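把规矩写在夹爪前面：与比利亚娜谈桌面操作规范

约好的时间是下午两点，比利亚娜（Biljana Kneževič）先给我倒了茶，又找了半天她那本边角都卷起来的笔记本，这才坐下来。她在 Wenum 负责操作规范的起草，手上这份《桌面抓取作业守则》已经改到第27版，二月份那一版她自己最不满意，说是“写得像法律条文，读完还是不知道手该放哪儿”。

我问她，拿蒸笼和玩具包子来练手，为什么也要写守则。她笑了，说越是看着轻松的活儿，大家越容易随手来，一随手，两个班组做出来的东西就对不上了。

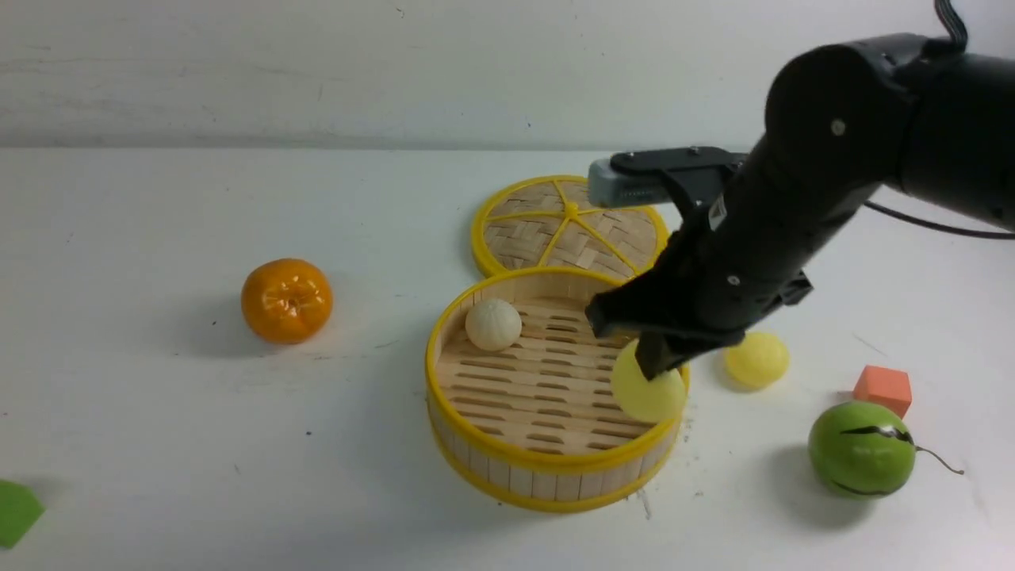

先管桌子，再管手

守则的第一章通篇讲的都是桌子。比利亚娜坚持这个顺序，为此和同事争过好几回。“机械臂你天天盯着，桌子谁盯呢？”她说。每一轮开始前，操作员要把物品清单念一遍，蒸笼、盖子、包子、水果，念到哪样就看哪样；线缆要顺着臂走，留出转弯的余量；工作区之外的东西可以乱一点，她不爱管，可是工作区以内，换了任何一件都得记下来。

她还讲起在 Nivness 交流时的见闻，那边的桌面每天换一张新垫纸，干净得让人羡慕，只是她舍不得那么多纸（说到这里她自己也乐了）。

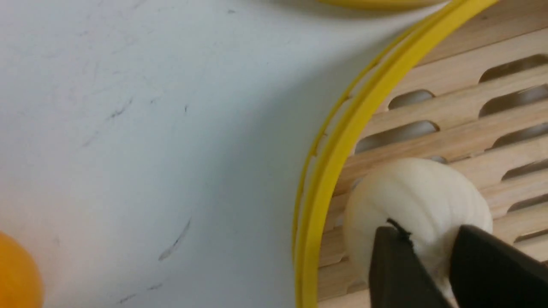

我一直好奇，一份守则究竟该细到什么程度，毕竟写得太细没人愿意看，写得太粗又等于没写。比利亚娜的办法是只写看得见的东西。比如白色桌面上那几道细细的深色划痕，守则里不要求擦到一点不剩，只要求开工前拍照留底，往后多出一道，就能查到是哪一轮的事。夹取也是一样，两根黑色手指从两侧夹住那个带棱纹的白色小东西，夹稳了要停一停再抬，这一停就写在第二章的开头。“力度的数字我放在附录里，”她说，“正文里我只想让人记住：先夹稳，再动。”

谈到异常情况，她的语速慢了下来。守则规定，东西卡在笼沿上或者滚开了，操作员不许伸手去扶，要先按暂停，等臂停住，说一声“停了”，旁边的人应一声，才可以进手。她承认这一来一回很费时间，新来的同事头几天总嫌啰嗦，她就陪着一起喊，喊到大家都习惯为止。

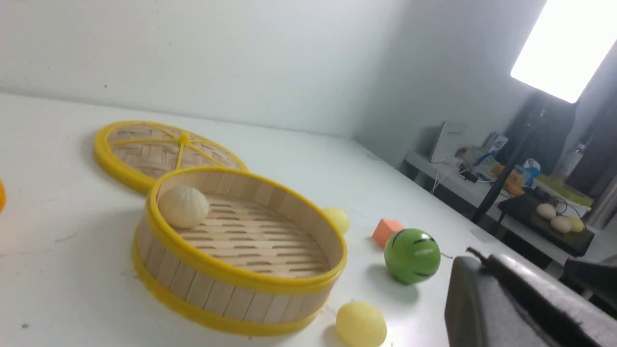
塞尔玛·博什科维奇（Selma Bošković）却觉得，光靠喊话不够稳妥，暂停以后应当由控制程序锁住动作，人确认了才能解开，守则里也该写明谁有权解锁。比利亚娜听完点头，说这一条她们讨论过不止一次，新版里会加上，不过喊话她还是要保留，“程序锁的是机器，喊一声是让人也停下来”。

两人在另一件事上倒是一拍即合，那就是失败的记录不能删。比利亚娜翻开笔记本给我看她写给新人的话：做满100轮，就交100轮的记录，掉了的、夹歪的、中途叫停的，都要在里面，备注写一句大白话就行。她见过太漂亮的记录，反而睡不着觉。

守则的下一版定在2026年9月发布，Popescu 和 Wevelow 都答应先试用，再把意见寄回来。我问她还想改哪里，她想了好一会儿，说想把术语表再删短些，“夹爪”就叫夹爪，别一会儿叫末端执行器，一会儿又叫手，人家看得头疼。

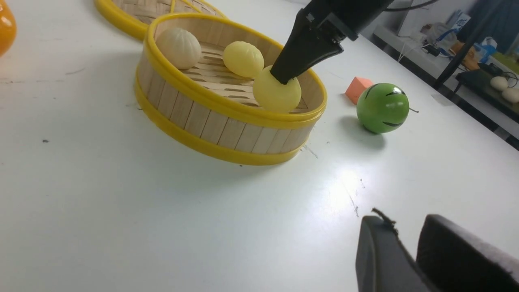

桌面抓取作业：蒸笼里的三个玩具包子与黑色夹爪。

临走时茶已经凉了，她又要给我续上，顺口问我平时写稿有没有守则。我说有一份，很久没有翻过了。她便把守则的打印稿塞给我一份，叮嘱我看到不通顺的句子就划出来，用红笔，别用铅笔，铅笔她看不清。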